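Club de hockey sur glace de Paston
Procès-verbal de la réunion du bureau du 31 mai 2021

Présents : Sunita Wojcik (présidence), Roland Tapley, Paloma Doucet, Afiq Setiawan
Excusé : Fitzgerald Park
Secrétaire de séance : Paloma Doucet

1. Procès-verbal précédent
Adopté sans modification.

2. Effectif senior
R. Tapley présente l'état des licences. 19 joueurs ont confirmé leur engagement pour la saison prochaine, dont deux gardiens. Le poste de troisième défenseur droit reste à pourvoir. Un essai est accordé à un joueur en provenance de Damness, sous réserve de la lettre de sortie de son club.

3. Créneaux de glace
La patinoire Pruitt propose de déplacer l'entraînement du jeudi de 20 h 15 à 21 h 00. Le bureau refuse pour les U15 et accepte pour les seniors. A. Setiawan transmet la réponse par écrit. Le créneau du dimanche matin, suspendu depuis janvier, est redemandé à l'identique.

4. Cotisations et matériel
Cotisation senior : 350 euros, inchangée. Location d'équipement enfant : 80 euros la saison, caution non comprise. Une enveloppe de 3000 euros est votée pour le remplacement des protections de gardien et des filets – trois voix pour, une abstention (R. Tapley, qui souhaitait attendre un second devis).
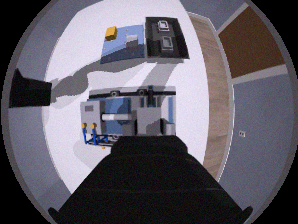 5. Feuilles de match
Le logiciel Wevov sera utilisé pour toutes les rencontres amicales. La saisie des pénalités doit être close avant la signature des arbitres ; les corrections ultérieures passent par S. Wojcik. Une formation d'une heure est prévue pour les officiels de table – date à fixer.

6. Questions diverses
Le tournoi U13 est maintenu au calendrier, format à six équipes, matchs de deux fois quinze minutes. Le point sur les maillots extérieurs est reporté en l'absence de F. Park.

Séance levée à 21 h 40.

Commentaires (3)

marc_u13
Le créneau du dimanche, c'est toujours 8 h 30 ? Mon fils a aussi piscine.

Paloma Doucet
Oui, 8 h 30 sur la glace, vestiaire ouvert à 8 h. En attente de la réponse de la patinoire.

Lame37
21 h le jeudi pour les seniors, ça fait rentrer à minuit pour ceux qui viennent de Damness. Dommage.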